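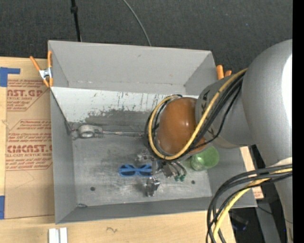

I'm so happy to finally share this one: the Lenddale Lost & Found Swap is back this August, and we've moved it into the old Norner shop on Kerekes Street! I'm Feven Gudeta, I run the swap with my friend Hiwot Assefa, and we have been sorting for weeks. Last year you brought us 577 things and 535 of them went to new homes (I still can't believe it). The gray bins come out again, scuffs and all, and you never know what will be at the bottom of one, maybe bright blue sunglasses lying near a see-through green cup. I do love those blue ones.

Doors open at 10 in the morning and we go until 2. Bring up to 30 small things, clean please, and take home whatever you like. Kitchen stuff, toys, hats, odd cups, it's all good! Clothes go to Lensa Demissie at the side door, and please, no mattresses this time. Getting in is free.

We could still use a few more folding tables, so if you have one in the garage, call me or just drop it off at the shop any evening before eight. Drilton Bakery is bringing rolls and coffee, and Hiwot says she's making her lemon bars again.

2 min read
14 shares | 3 comments
Contact: Feven Gudeta, Lenddale Lost & Found Swap
© Lenddale Lost & Found Swap | Back to top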